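Nesia 双臂采集站 设置指南
第 4 节 录制示范数据(杯类任务)
修订 2023-10-02 Farndale 现场组

适用:Nesia 双臂版,头部相机加腕部相机。单臂版看第 6 节。

4.1 开录前

1. 急停先试一遍。按下,旋开,控制台应回到“待机”。
2. 查手指护套。护套卷进关节缝的,拉出来再上电。
3. 腕部相机镜头擦干净。不要用酒精,镀膜会花。
4. 三路画面都打开,时间戳对齐。差值超过 30 毫秒重启采集盒,别硬录。
5. 磁盘剩余空间,不到 300 GB 先转存到 Berrada 服务器。
6. 机器人底座对准地面胶带,锁轮。

注意:线缆不要绕过肘部以上。抬臂时会扯。

4.2 录制

1. 任务名从下拉表选,不要手打。手打的上传后归不了类。
2. 杯子放台面,每条换一个位置,朝向也换。
3. 操作员戴好手套,双手放平,等提示音。
4. 按“开始”。停一秒再动。
5. 单手段:抓杯,抬起,倾斜,放回。
6. 双手段:一手托下侧,另一手扶上侧,抬离台面后保持,再放回。
7. 松手,手臂退回,按“结束”。
8. 当场打标:成功/失败/作废。失败的也留着,训练要用。作废只用于掉帧、误触、有人走进工作区。

每个任务录 30 条为一组。一组录完歇一下,手会抖,抖的数据很难清。

注意:中途想改动作,不要倒回去重做。录完标失败,另起一条。
注意:指尖滑了不要猛夹。塑料杯会变形,后面几条全都不一至。

小心:手臂上电后,任何人不得伸手进台面上方。递杯子先按暂停。

4.3 检查与上传

1. 每组抽三条回放,头部和腕部都要看。
2. 腕部画面里手指要看得见。只剩护套的,调支架角度,重录该组。
3. 头部画面要看得到杯口。手臂挡住杯子的时间太长,底座往后挪一点,在重新贴胶带。
4. 上传目标选 Medurport,批次号自动生成。
5. 报错 41:校验不通过。本地文件别删,重传一次。还报就导出日志发支持邮箱。

5 月以前的旧固件没有暂停键,用踏板代替,见附录 B。

参考画面: 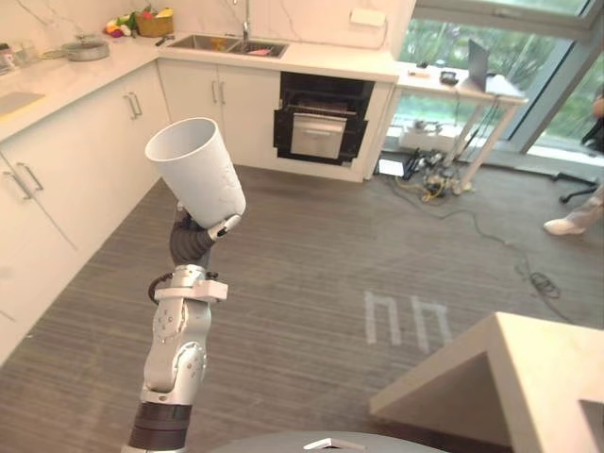
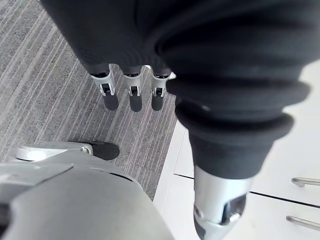
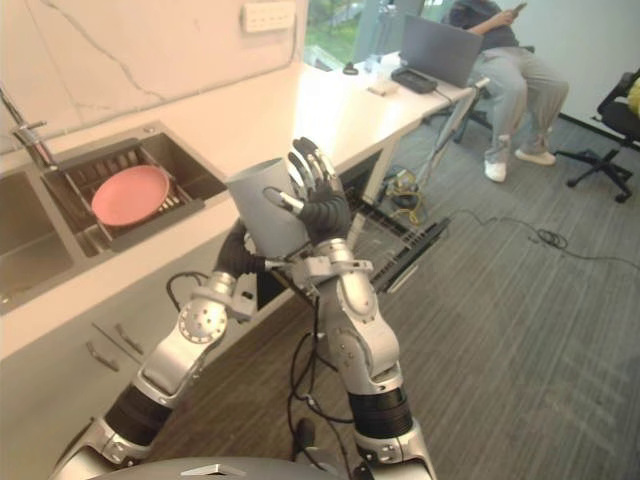
图 4-1 至 4-3 依次为:头部视角,单手持白杯;腕部视角,手指与护套;头部视角,双手持灰杯。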